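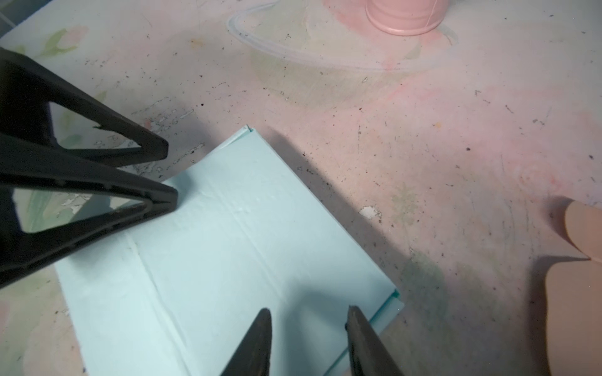
4 min read – 9 replies

Open day at Damik: two arms, one foam sheet, and me grinning like a kid

shimstock_ray
Got back from the October open day at Damik an hour ago and I have to get this down while it's fresh. I went for the palletizers and ended up spending most of the afternoon at the little foam handling table in the back hall. Two arms, one coming in from the left with those big open triangular fingers, the other with plain dark fingertips, and a pale blue foam sheet on a table that looks like it came out of somebody's art room (old paint everywhere, there are even flowers on it). The job is to get hold of the foam by its edges and fold it. That's it, and I could have watched it until they locked the doors!

What got me was how gentle it all is. I run a die cutter for a living and I have wrecked plenty of foam with my own thumbs.

plainbearing
Jealous. I had to leave at 3 and only saw the Promau welding cell, with a line in front of it the whole time. Which edge were they going for? Foam that soft doesn't give you much to grab.

shimstock_ray
They had one tip right up by the top left of the sheet and another down at the right corner. At the corner you can see a darker teal edge where it looks layered. The operator told me the corners are where it all goes well or badly – if the fingertip slides over the top layer you get a wrinkle, and if it digs in you get a dent.

gusset_and_web
I was there too and I'm going to be the grump. It's slow. I timed one fold at 40 seconds. My sister-in-law packs foam inserts for Kristiansen and she'd have a stack done by then. I don't see who buys this.

shimstock_ray
Sure, but it isn't for sale, is it? The sign by the rope said research demo. The palletizers were the thing with a price list.

tin_snips
I'm with gusset on speed but not on the rest. Rigid parts are easy, you know where every edge is going to be. Foam bends the second you touch it and then the edge you planned on has moved. Forty seconds for that seems pretty good to me. I was on a bagging line that took 13 months to commission and all it had to do was pick up flat film.

gusset_and_web
Film has suction cups. Put suction on the foam.

tin_snips
On a closed-cell sheet with a smooth skin, maybe. On anything that breathes you're just vacuuming the table. And you can't crease with a suction cup.

plainbearing
Can you crease with a gripper, though? There's a pale line running down through that sheet but it could have been scored beforehand.

shimstock_ray
Good question and I didn't ask it, sorry. I saw them press along a fold on a different sheet later and it stayed put, but whether it had been scored first I couldn't tell you. There are faint dents across the middle of the blue one as well, so it isn't exactly factory fresh.

hopperfed
Did anyone ask about the messy table? At the Filline demo last spring everything was on black matting with perfect lighting, and you could tell it would fall over the moment someone moved a lamp. A table covered in scratches and smears, with a pink cup with thread around it standing there and a big shadow across the foam, is a lot closer to my shop.

shimstock_ray
Yes!! I loved that part. I didn't get an explanation of the table but I agree with you, it made me trust the thing more. Somebody leaned over the rope at one point and threw a shadow over half the table, and the arms just kept going.

gusset_and_web
Fine, that's a fair point about the lighting. I still say a simple folding jig and one air cylinder beats it for 600 bucks.

tin_snips
For one size of sheet, yes. Now change the size every morning.

gusset_and_web
Then I make another jig. I have a whole shelf of jigs.

hopperfed
I've seen that shelf, it needs its own jig.

plainbearing
Are they running it again? I'd drive over just for the foam table if it's open past 3 next time.

shimstock_ray
The person at the door said they'd like to do another one in spring, nothing set. There's a sign-up sheet on the Damik visitor page. If you go, skip the coffee line and head straight for the back hall, left of the paint booth. There were only 3 stools by the rope and I had one of them nearly all afternoon.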